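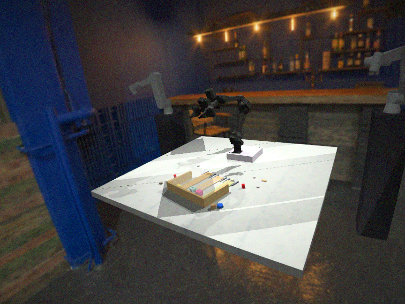
Tools > Simulation > Reviews

We use cookies to remember your settings. Accept Manage

Search posts Go

Amparo Ayala
2022-07-16
Four months with the Trivotar scene pack from Grendard. Bought it in March for tabletop sorting work. Notes follow.

Amparo Ayala
The pack ships 66 room layouts and 356 small props: cubes, pegs, cylinders, discs, trays. Any prop can go in any room. You can put a sorting tray on a marble table with a stocked bar behind it and the loader won't complain.

Amparo Ayala
Backgrounds are the reason to pay. Our old scenes were gray floor and gray wall, and the detector learned gray. Wood, stone, bottles and warm bulbs give it something to be wrong about.

Amparo Ayala
Extra arms can be placed as static background. Set them to no-collide or the planner checks against them at every step. The manual has this in an appendix.

Amparo Ayala
Contact is the weak part. Thin pegs jitter when they touch each other. Brayan Carhuamaca halved the timestep and it mostly stopped, at the obvious cost in speed. Cubes are fine at the default.

Amparo Ayala
Divided trays import as a single convex hull, so blocks sit on an invisible lid. Re-export with decomposition on. Grendard support confirmed the bug and gave no date.

Amparo Ayala
Load time is around 16 seconds per room on our Cáceres workstation. Greditz loads faster but has 4 rooms.

Amparo Ayala
Shadows are good. Hard edges by default, softness is one slider. Randomize it.

Amparo Ayala
Renewing for another year on the single-seat license. Will post the peg settings once Brayan cleans up the file.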